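Folding microfiber cloths so the stack stays flat in a drawer

Judite Salgado
Posted January 23, 2023

I keep my cleaning cloths in a shallow kitchen drawer. The inside height is 10 cm and the usable width is 260 mm, so one stack has to fit without catching on the frame above. The cloths are 370 mm square, plain hemmed, no tag. I fold them in half, then in half again, then in half once more. The bottom of the stack is fine. By the time I reach the top, one side is visibly higher than the other and the whole thing leans and slides when the drawer opens.

I have tried turning every second cloth around. It helped a little. I have also tried rolling them, but the rolls come open. Is there a fold that gives an even thickness, and does it matter how the cloth is laid out before the first fold? Mine come out of the dryer in a ball and I usually fold them on the counter straight from the basket.

Benvinda Cunha

The lean comes from the hems and the folded edges. Folding in half three times puts several hems on one side of the packet and the thick fold on the other, and they are not the same height. Fold in thirds instead.

Lay the cloth out flat, hem side down. Pull the two far corners apart until the far edge is straight, then do the same with the near corners. Smooth from the center outward with the flat of the hand. Do not pull on the middle of a side, as microfiber stretches there and the square turns into a barrel shape.

Bring the left third over, then the right third on top of it. You now have a strip a little over 123 mm wide. Fold the strip in thirds the same way, near end first. The packet is a square of the same width, nine layers thick, and two stacks fit side by side in your 260 mm with a small gap left over.

Rotate each packet a quarter turn from the one under it. The hems then fall on a different side every time. 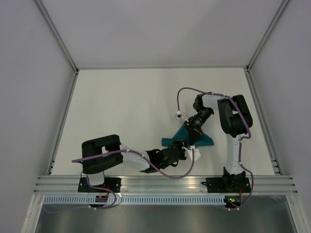 Does the surface under the cloth make a difference?
A smooth, hard surface is best. On a bedspread or a towel the fibers grip, the corners will not slide out, and the creases get folded in. A bare counter or table works well.

Yaqin Meng

Just roll them and use a rubber band. Never had a problem.

Amândio Pinheiro

Thirds are correct for that drawer, but check that the cloths are square first. I measured a pack of Sovik cloths after a June of heavy washing and one direction had come down to 242 mm while the other was still very close to the original 260. A cloth like that will never fold to a square packet. Line up the long sides and accept a rectangle.

Two other points. Fold them completely dry. A damp cloth holds its crease at first and then relaxes in the drawer, and the packet gets taller. Also skip fabric softener, which leaves a coating on microfiber and makes the packets slippery as well as less absorbent.

If the stack still slides, stand the packets on edge like file cards, folded side up. With a height of 10 cm you would need to fold the strip in quarters to clear the frame. Press each packet before it goes in. I put a bookend at the back of the row and move it forward as cloths are taken out.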